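Packpapier und Klebeband: ein Raster für den Werktisch, und was man davon hat

Rasterunterlagen für die Werkstatt kann man kaufen. Grilska hat eine, Nurmi auch, und beide werben mit Ordnung, die sich angeblich von selbst einstellt. Das glaube ich erst, wenn ich es sehe. Ein Raster räumt nichts auf. Es zeigt höchstens, wo etwas liegt, das dort nicht hingehört. Dafür reichen Packpapier und farbiges Klebeband.

Man braucht:
braunes Packpapier, etwas breiter als die Tischplatte
dunkelblaues Gewebeband oder kräftiges Malerkrepp
Zollstock, Bleistift, Cutter
5 Minuten Geduld pro Streifen, auch wenn im Netz etwas anderes steht

Das Papier über Nacht flach auslegen und mit Büchern beschweren. Die Tipps mit Bügeleisen habe ich probiert, davon wird es wellig. Dann auf den Tisch legen, an der Vorderkante gerade abschneiden und von der Mitte nach außen glattstreichen.

Alle 60 Zentimeter einen Hilfspunkt anzeichnen, erst an den langen Seiten, dann an den kurzen. Das Band zunächst längs kleben, danach quer. Nicht ziehen! Gedehntes Band kriecht zurück und nimmt das Papier mit. 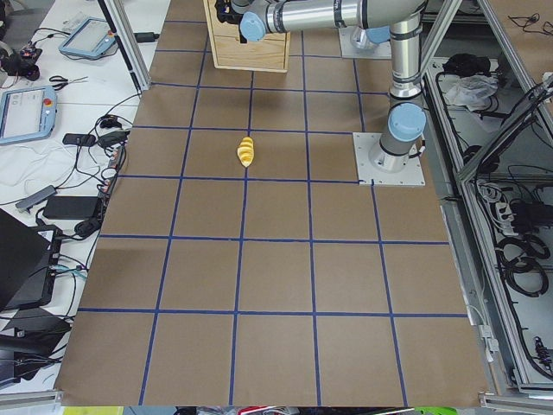 Blaues Band auf Packpapier, hinten der Holzkasten, auf dem Raster nur ein gelbes Teil.

Der Holzkasten steht am hinteren Ende, und da gehört so etwas meiner Meinung nach hin. Vorne frisst er die Felder, die man zum Arbeiten braucht. Eine Schublade muss sich allerdings noch ganz öffnen lassen, also vor dem Kleben einmal herausziehen und den Weg mit Bleistift markieren.

Beim Griff würde ich nicht sparen. Die flachen Muscheln von Damudard sehen im Katalog hübsch aus, mit Handschuhen bekommt man sie nicht zu fassen. Ein Bügelgriff, zweimal verschraubt, ist langweilig und hält.
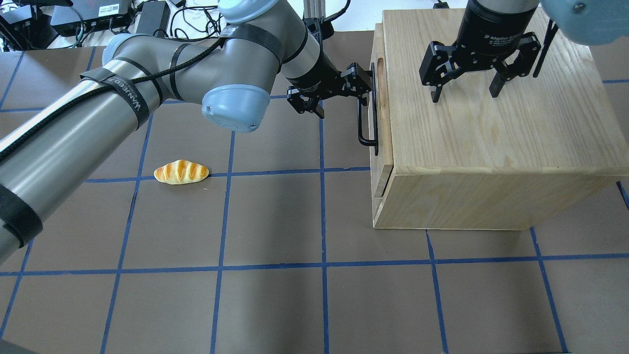 Muss der Griff senkrecht sitzen?
Das ist Geschmackssache, waagerecht zieht es sich bei breiten Schubladen meist gleichmäßiger.

Bis September will ich das Papier liegen lassen. Bimcombe verspricht für seine Matte deutlich mehr, aber zum Preis einer Matte klebe ich sehr oft neu.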